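# Pulling the same card, again and again

Cuiping Jiang starts work at eight, and the first thing she does is put a graphics card back into a computer. The last person on the late shift left it out. She seats it, closes the latch, resets the log and takes hold of the controls.

Her job at Plaltora is to show a robot how to take old office computers apart. She doesn't write code for it. She moves the arm herself, through a pair of handles on the desk beside her, and everything the arm does is recorded: the joint positions, the force at the fingers, and the view from the small cameras at the wrist. One complete removal is called an episode. Her team of four is paid to produce 4000 of them by the end of May.

Plaltora refurbishes and breaks down business machines, most of them coming off leases. Workstations are the awkward part of the trade. The cards inside can be worth more than everything else in the case, and a person with a screwdriver can clear one quickly, but it's hard to keep people in the job. The firm tried a fixed program in its first year. It worked on the machine it had been written for and failed on the next model along, where the slots sat a finger's width to the left.

So the firm went to Jiteck, a small software company two streets away, which trains control systems from recorded demonstrations. Jianguo Lu runs the project there. He wanted variety from the start.

"If every episode begins with the arm in the same spot, you've taught it one thing," he says. "I ask them to start from somewhere silly. Come in from the side. Start low. Miss a bit and put it right."

The missing has become a point of discussion. In the early weeks the operators threw away any attempt where the fingers bumped a bracket or closed on nothing. Lu asked for those back. A learning system that has only seen clean work has no idea what to do when it drifts off course, and the recoveries turned out to be among the most useful recordings they had. Now an attempt is dropped only if a part is damaged or the log has a gap in it.

A full episode has three stages. The operator brings the fingers down on either side of the card, draws it up out of the slot, and carries it clear of the case. Each stage is marked in the log with a foot pedal. Jiang does 25 episodes, takes a break, and does another 25. On a good day she reaches 125, and on most days she stops at 100.

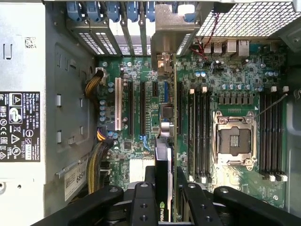
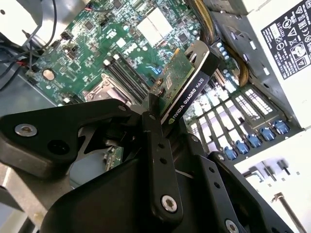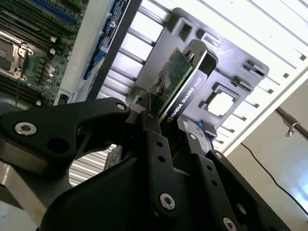 Grip is the stage that takes longest to learn, for people as well as for the software. New operators tend to squeeze too hard, and the arm's handles give only a faint sense of pressure back. Jiang tells them to watch the wrist view and leave the case itself alone. With the fingers down among the slots, one close on each side of the card's thin black edge, there is little room for a correction. Once the card is up and tilted, its lettering, NVIDIA QUADRO K620, gives her an easy line to judge the angle by. She holds it there for a moment before moving on, so that the recording has a steady stretch in it.

Each evening the day's files go to a server the staff call Yan, where a script checks that the camera and joint records line up in time. Lu's colleagues then watch a sample at double speed. Their notes come back the next morning, usually short. One of last week's read: "Slower at the top, please. All of you."

The first trained version is being tested on a second arm in the same building. It can find a card and close on it in a machine it has been shown before. Lifting is less certain, and it sometimes tugs at a card whose latch hasn't been released. Latches are the next set of demonstrations, and Clududia, which makes the fingers, is sending a narrower pair for the job.

Jiang has asked for the new fingers to be fitted at the end of a shift, as it takes her half a day to get used to a change. Until they arrive she is carrying on with cards.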